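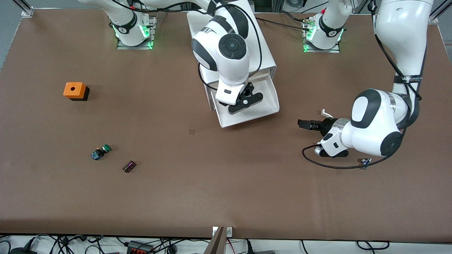

Is the Rikgate open day worth a Saturday if you have no particular interest in benches, trays or how things get sorted?

Mostly, provided you go before lunch and wear proper shoes. The benches are better company than they sound, and the sausage rolls run out.

I went because Iqra Satti had a spare ticket and a car. Rikgate is the old cannery site past the rail bridge, now let out in units to small firms that make, mend or fit out other people's workrooms. Once a year they open the roller doors and let the public wander through with a map. The map was drawn by someone who had plainly never been there. We found Unit 12 twice while looking for the toilets.

First stop was Bunell, who build work tables. I had assumed a table was a settled matter. Vignesh Chacko, who runs the floor at Bunell, has given the subject eleven more years of thought than I have and was keen to close the gap. His theme was colour. White tops, he told us, look wonderful in the brochure and by mid-afternoon feel like staring into a fridge. He likes a matte brown, the colour of cooking chocolate, which doesn't throw the overhead lights back in your face. He had us sit at a glossy top and then a dull one under the same lamp, and I'm sorry to report that he was right. I have since gone off my own kitchen bench.

A man behind us asked what they cost. Vignesh said it depended. The man asked what on. Vignesh said the table.

Across the lane is Kamath, and Kamath does sheet metal: trays, bins, hoppers, chutes. If a small part has to get from one place to another by sliding, these are your people. They had a row of white trays set at different tilts and a bucket of odd washers, and you were invited to have a go. Too flat and the washers sit there like teenagers. Too steep and they shoot over the lip and under a visitor. Azadeh Sharifi, in charge of the bucket, could get them to stop neatly at the front every time. I could not. A boy of perhaps six could, and made sure I knew.

What I took away is that the raised sides matter more than you'd think, and so does the finish. A gloss coat lets things slide and wipes down easily, but it shows every fingerprint. Kamath keeps a cloth on a hook at each station. By 11 o'clock the cloths were in a worse state than the trays.

We skipped the talk on flooring. I gather it ran over.

Cusik was the busiest unit and had the worst coffee. They fit out benches for customers once Bunell and Kamath have finished with them, and most of that work, according to Padmavathi Mudaliar, is deciding where the cables go. She has strong views. Her position is that every cable ends up on the floor in the long run, and a good fit-out only delays it. There was a display of clips, ties and sleeves on a pegboard, with prices from 3 dollars, and a raffle to guess the number of cable ties in a jar. I wrote 1,000, which seemed sporting. The answer was 427. Iqra wrote 400 and won a roll of hook-and-loop tape, and she has mentioned it since.

Some practical notes. Parking is on gravel and fills by ten. The lane between the units slopes, so a pram is fine going down and a workout coming back. Kids are welcome in all the units except the paint shop. Earplugs are free at the gate, and you'll want them when Kamath runs the press, on the hour. Stand at the back for that one – the front row flinches and spills its coffee, though in the case of Cusik's coffee this is no great loss.

Kavitha Varma on the gate told me they may run a second day in April if enough people put their names down. I put mine down. I also bought a small white tray, seconds quality, for 12 dollars. It holds my keys, and I have tilted it slightly with a folded bus ticket so they slide to the front.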